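Learning to Grasp Long Blocks from Unattended Trials in a Sloped Bin
Project report, Robotics Laboratory module. Charito Tiongson and Mylene Malabanan
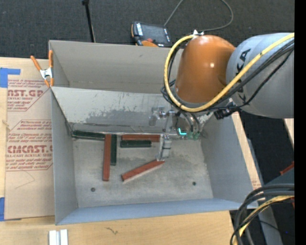
1. Introduction

Picking parts from a bin is easy to describe and awkward to do well. A part lying alone on a flat floor can be grasped by measuring its position and closing the gripper across its narrow side. Once parts touch each other, or come to rest against a wall, the same rule gives grasps that cannot be carried out. Long parts make matters worse, as a block that is free at one end may be blocked at the other.

Our project asked whether a grasp predictor trained only on the robot's own attempts could do better than a fixed geometric rule on this kind of part. We chose long, narrow blocks in two colours. Colour was not given to the predictor as a separate input, but it made the trial recordings much easier to check by eye.

The work follows on from last year's Panganiban project, which used the same cell with short blocks. We kept its motion code and replaced the grasp selection and the data logging.

2. Equipment

The arm is a KUKA industrial arm carrying a finger gripper, with the gripper cables and hoses routed along the outside of the wrist. The workspace is a grey bin on a wooden tabletop, with a sloped panel along the back. The bin is clamped to keep it from creeping during long runs. A fixed camera looks over the workspace and supplies the only images used for prediction.

Two pieces of software were written for the project. Brodoner runs the trial loop and stores the result of each attempt. Katent is the predictor itself, a small convolutional network which takes an image patch and a candidate gripper angle and returns a score between zero and one.

3. Method

3.1 Trial procedure

At the start of a trial the arm moves out of the camera's view and an image is stored. Brodoner then proposes candidate grasps, selects one, and sends the target pose to the arm. The gripper descends, closes and lifts. If the finger opening after the lift is larger than the fully closed value, the attempt is labelled a success. The block is then released over the sloped panel, so that it slides or tumbles back to the floor in a new position.

Releasing over the slope was the most useful change we made to the earlier procedure. When blocks were dropped over the middle of the floor they tended to stay where they landed, and successive images were too much alike. The slope gives more varied positions, including blocks lying flat against its base, where one side cannot be reached by a finger.

3.2 Data collection

We collected 2,347 attempts in October. For the first 835 the candidate was chosen at random from points lying on a block. For the remainder it was chosen by the current version of Katent, with a random choice made now and then to keep the data from narrowing. The network was retrained overnight between sessions.

A person was present for all runs. Trials were stopped when a block came to rest outside the reachable area, and the block was returned to the bin by hand with the arm halted.

3.3 Baseline

The geometric rule fits a rectangle to each visible block, takes its centre as the grasp point and aligns the gripper to close across the narrow side. Blocks are tried in order of visible area. The rule has no knowledge of neighbouring blocks or walls beyond a fixed safety margin.

3.4 Test

Each method was given 200 test attempts, in alternating groups to spread any drift in the calibration between them. No test image was used in training. Both methods used the same descent speed, closing force and lift height.

4. Results

Katent succeeded more often than the geometric rule over the full test. Almost all of the gain came from blocks which touched another block along a long side. With isolated blocks we could not separate the two methods.

The reason is visible in the stored scores. Where two blocks lie parallel and close together, the rule still aims for the centre of one of them, and a finger comes down on top of its neighbour. Katent gives such points a low score and prefers a position nearer one end, where the blocks are usually offset. The lifted block then hangs at an angle, which did no harm here but would matter if it had to be placed accurately.

Blocks against the base of the slope remained difficult for both methods. Katent learnt to avoid them while anything else was available. When nothing else was, it chose poorly — the training data contain few successful examples to learn from.

5. Sources of error

The success label depends on finger opening alone. A block held by one corner and a block held squarely are recorded in the same way. We reviewed part of the recordings and found cases where a block slipped out shortly after the label had been written. These were left in the data as logged.

The calibration between camera and arm was repeated at the start of each session using the Movton routine supplied with the cell. Small shifts within a session were not corrected.

Marks and scuffs on the bin surface were occasionally proposed as candidates during early trials. A stricter threshold in the block detector removed most of them.

6. Further work

The label should be taken later, after a short sideways movement, to catch weak grasps. A second action is also needed for blocks against a wall: a push with the closed gripper, away from the wall, followed by a new image. Brodoner already allows for more than one action type, and the push could be trained with the same loop. We would also keep the random phase running for longer before handing selection to the network.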